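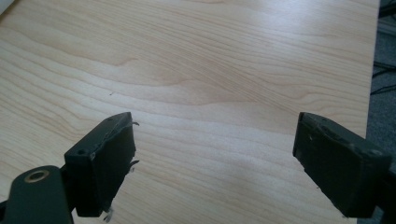

# Nenik work table, light wood-grain top

The Nenik is a plain work table with a broad, flat top in a pale wood-grain laminate. The pattern is creamy off-white and honey-beige. The lines run long and soft, with some arches and swirls between them, and in places they come together in a wavy shape a little like a flame. Customers often ask if every top has the same drawing. It does not, so if you order two tables to stand side by side, please write this in the order and we will choose tops that look well together.

## Top

The surface is smooth and closed, and the edge is straight, so two tables can be pushed together without a large gap. Small dark specks are easy to see on such a light color, and many people who do sewing, model building or paper work like it for exactly this reason – a lost pin or screw is found quickly. In strong side light the grain looks weaker and the top almost white. If your room has a big window, we advise you to ask for a sample first.

## Sizes and load

- Item number: Nenik 389
- Depth: 900 mm
- Recommended load, spread evenly: 100 kg
- Warranty: 7 years on the top, the same on the frame

The length is made to order. Please measure your room from wall to wall and tell us also if there is a skirting board.

## Floor and cables

The table can stand on hard floor or on carpet. For carpet, please order the wide feet, which do not sink in so much. The Itus cable tray is sold separately. It hangs under the back edge and keeps power cables off the floor. It can be added later with four screws, and the holes are already drilled.

## Cleaning

Wipe with a soft cloth, lukewarm water and a little dish soap, then dry it. Do not use scouring powder or steel wool. Marks from pencil come off with a white eraser. Marks from permanent pen are more difficult – try a small amount of alcohol on a cloth, first in a corner.

## Delivery

Wosach delivers the table in two packages, top and frame. Two persons should carry the top, always upright on its long edge. For samples and for lengths that are not in the price list, please write to Han-gyeol Won in the order office. Prices on this page are valid from 2/12/20.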